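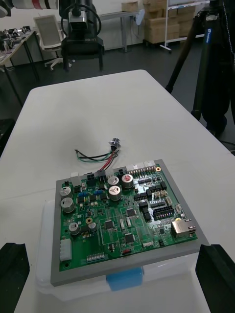

## 4. Setting up the watering controller

This section covers fitting the Trakon controller in a glasshouse or polytunnel and running it for the first time. Read section 3 first if the pipework is not yet in place. The work can be done by one person.

### 4.1 Choosing a position

1. Pick a wall or post on the shaded side of the house, out of reach of the misting heads.
2. Keep the bottom of the case at least 100 cm above the floor.
3. Leave 40 cm clear on the hinge side for the door to open fully.
4. Check that the valve cable will reach without a joint. The cable supplied is 270 cm long. A longer one can be ordered from Fillberg under the same part name.

**Note:** Do not fix the case to a glazing bar. The bars move in high wind and the screws work loose.

### 4.2 Fixing the case

1. Hold the back plate against the wall and mark the upper two holes.
2. Drill, fit the plugs supplied and drive the screws in until the heads stand just clear of the wall.
3. Hang the back plate, check it with a level, then mark and drill the lower holes.
4. Tighten all the screws by hand.

Cable glands go at the bottom of the case only. Any gland hole you are not using must keep its rubber plug.

### 4.3 Handling circuit boards

The controller comes with its main board fitted. Boards for extra watering zones are packed separately in grey bags.

**Caution:** Switch off at the wall and wait a full minute before opening the inner cover.

1. Touch a bare metal pipe before you open the bag.
2. Hold the board by its edges.
3. Put it down on a clean, dry surface with the parts facing up. Never lay it on potting compost, wet staging or a metal tray.

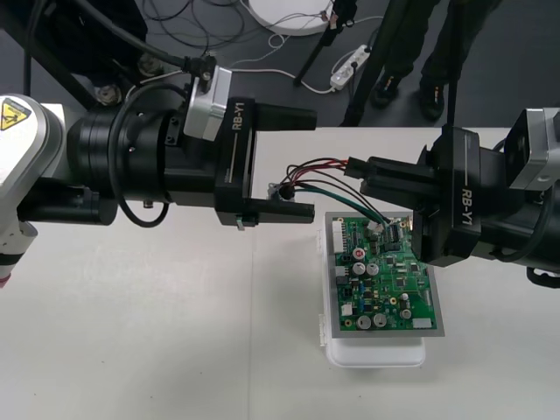
*Fig. 4a. Circuit board resting on a plastic container on a white table.*

Before fitting an extra zone board, look over both sides for bent pins and for grit in the sockets. Grit can be brushed out with a dry paintbrush. Do not use compressed air from a garage line, as it often carries oil.

If you need to ask us about a part, give the printed label nearest to it. Labels are a letter or two followed by a number.

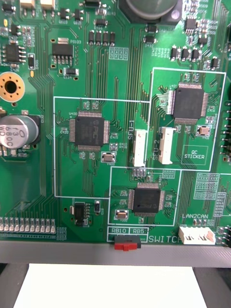 *Fig. 4b. Printed label: "U400", just above the upper-left corner of the left-hand chip.*

### 4.4 Connecting the valves

1. Connect the common wire (black) to the terminal marked C.
2. Connect each valve wire to its own numbered terminal, starting at 1.
3. Write the bed or bench name against each number on the card inside the door.
4. Close the inner cover and switch on at the wall.

The display shows the time and a row of dashes. If it stays blank, go to section 9.

### 4.5 First run

1. Press SET and enter the time of day.
2. Choose MANUAL, then zone 1, and let it run for two minutes.
3. Walk the line and look for drips at each joint.
4. Repeat for the other zones.

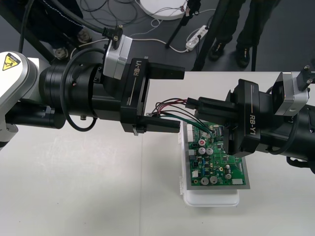 Leave the programmes off until every zone has passed the drip check. Once they have, set a morning start for seedlings and a second, shorter run in the early evening from May onwards. For drip lines, begin at 200 ml per pot and adjust after a week. Tomatoes in grow bags will want more, and succulents should be left off the line altogether.

**Note:** Earlier copies of this guide, edited by Loukia Gavalas, gave the evening run first. The Nendine valves need the longer run in the morning, so please follow the order printed in this copy.

Spare plugs, glands and door cards are sold by Tzanetos. Ask for Aliki Dimitriou on the parts desk, closed Thursday afternoons.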